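Kurkex Little Kitchen Play Set

Product code 251. Ages 3 and up. Ships from the Wustell warehouse in November.

Most play food comes in a sack and stays on the floor. The Little Kitchen also comes in a sack, but a nicer one, and it has dishes, so the floor at least looks catered. Kobina Amissah put the range together for Clelliren after stepping on a competitor's carrot at 5 in the morning. He remains bitter about the carrot.

Ketchup, strawberry and banana are the pieces children fight over. Buy accordingly. 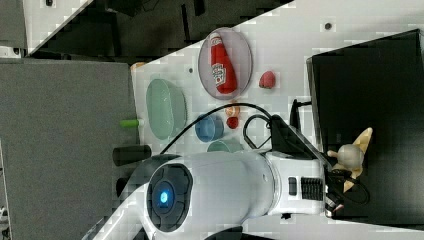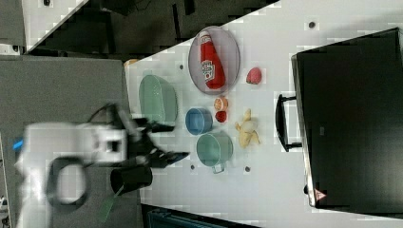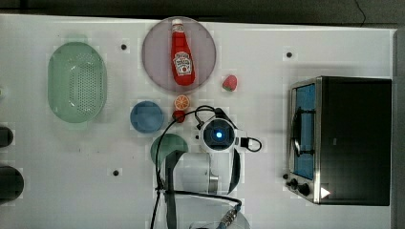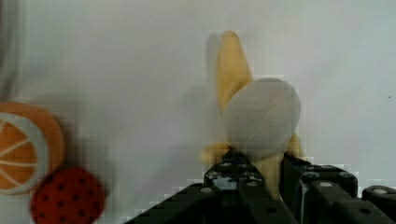

Can the dishes go in the dishwasher?
Top rack only, on a cool cycle. Wipe the play food with a damp cloth and let it dry overnight before it goes back in the sack.

Storage sack: cotton drawstring, 16 inches deep
Weight packed: roughly 5 pounds
Spare parts: single fruits can be ordered through Ruiz-Ortega, form 111. Give the name of the fruit. "The red one" has caused trouble in the past.

Returns are accepted with all pieces present. We understand that this rules out nearly everyone with a couch.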